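Trucos de taller: enrollar cables con dos pinzas de mano (y lo que se aprende perdiendo contra un velcro)

Un cable de algo más de un metro, una tira de velcro y una mesa blanca. Cualquier persona con dos manos y cierta dignidad resuelve el asunto en lo que tarda en subir el ascensor. Con una pinza en cada mano, de dos dedos cada una, la cosa se alarga y la dignidad se resiente.

En el proyecto Codance estudiamos cómo se recogen cables para que luego lo haga un brazo sin que nadie le dicte cada movimiento. El método consiste en que una persona haga la tarea con pinzas de mano provistas de cámara, muchas veces y de muchas maneras, y que el modelo aprenda de esas grabaciones. Llevamos 347 demostraciones válidas y una colección de cables que ya quisiera cualquier cajón de cocina. De ellas han salido los consejos de esta página, que sirven para un taller, para un escritorio y para quien tenga que enseñar a otro a ordenar el suyo.

Antes de empezar:

Despeje un círculo de mesa donde quepa el cable sin tocar nada. El teléfono puede quedarse, pero lejos; un lazo suelto tiene una habilidad notable para enganchar lo único caro que hay cerca.

Abra el velcro del todo y déjelo con la cara áspera hacia arriba. Si queda hacia abajo se desliza, y perseguir una tira de tela por una mesa lisa es un deporte sin público.

Localice los dos extremos. Parece una obviedad hasta que se ha doblado un cable entero con un conector escondido en medio.

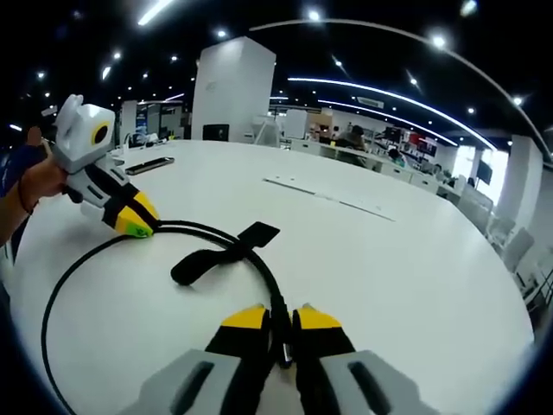
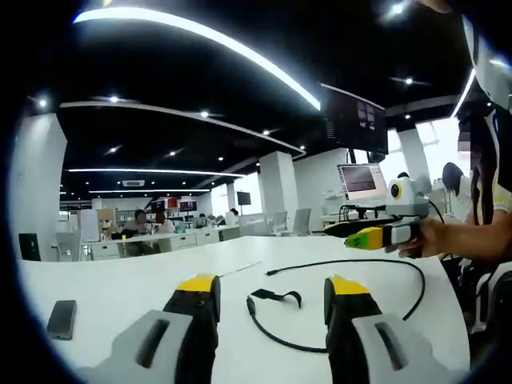

Cable negro, mesa blanca y una segunda pinza en danza: así en las cuatro.
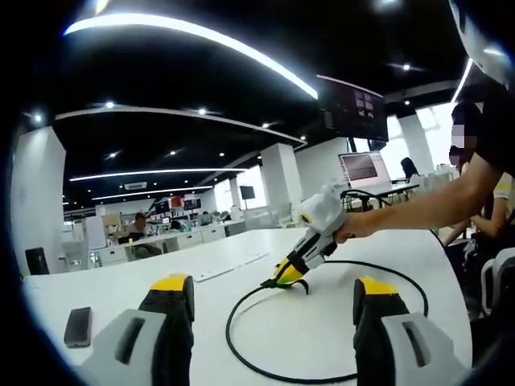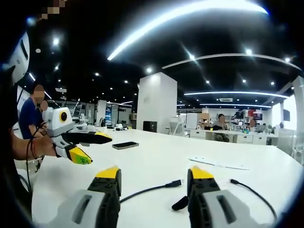
Página modificada por última vez el sábado, 5 de octubre de 2019

El doblado, paso a paso:

1. Sujete el cable a un palmo del conector, nunca por el conector. La goma perdona los apretones; las soldaduras guardan rencor.

2. Con la otra mano, deslice los dedos hasta encontrar la curva natural. Todo cable recuerda cómo venía en su caja y conviene darle la razón. De las 347 demostraciones, en 279 se siguió esa curva; en las demás el operador quiso imponer su criterio y tardó más.

3. Haga lazos anchos. Los pequeños quedan muy monos y se deshacen al soltarlos. Para un cable de carga corriente bastan tres vueltas.

4. Apriete el haz por el centro con una sola pinza y suelte la otra. Es el momento delicado: si el haz se abre, déjelo caer y vuelva al paso 2. Recolocarlo en el aire sale bien una vez y se intenta veinte.

5. Acerque el velcro por debajo, con la lengüeta ancha hacia usted, y cierre presionando contra la mesa. La mesa es la tercera mano, y no cobra.

Sobre las yemas. Las primeras que probamos, duras y lisas, dejaban escapar la tira en cuanto se tensaba. Si en casa usa pinzas de cocina o alicates, un trozo de guante de goma en cada punta hace milagros modestos.

Resultados, para quien haya venido por ellos. Entrenamos dos modelos, Stonen y Katayama, y les pedimos la tarea completa. Stonen aprendió solo de demostraciones limpias; Katayama, también de aquellas en las que el operador se equivocaba y lo arreglaba. En las pruebas de julio, con más de 1516 intentos entre ambos, Katayama fue claramente mejor con el velcro, sobre todo cuando la tira empezaba torcida. Stonen doblaba con más elegancia y, al primer tropiezo, se quedaba apretando la mesa con mucha convicción.

De ahí el consejo que más repetimos en el laboratorio: si graba a alguien haciendo una tarea para enseñársela a otro, no borre los fallos que acaban bien. Nosotros habíamos descartado 101 tomas por feas y hubo que ir a rescatarlas del disco una por una.

Pendiente: los cables planos, que no tienen curva natural ni vergüenza, y los bolsillos de la funda Remton, donde el haz entra a la primera solo si se mete con el conector por delante. Con guantes de invierno no lo hemos probado.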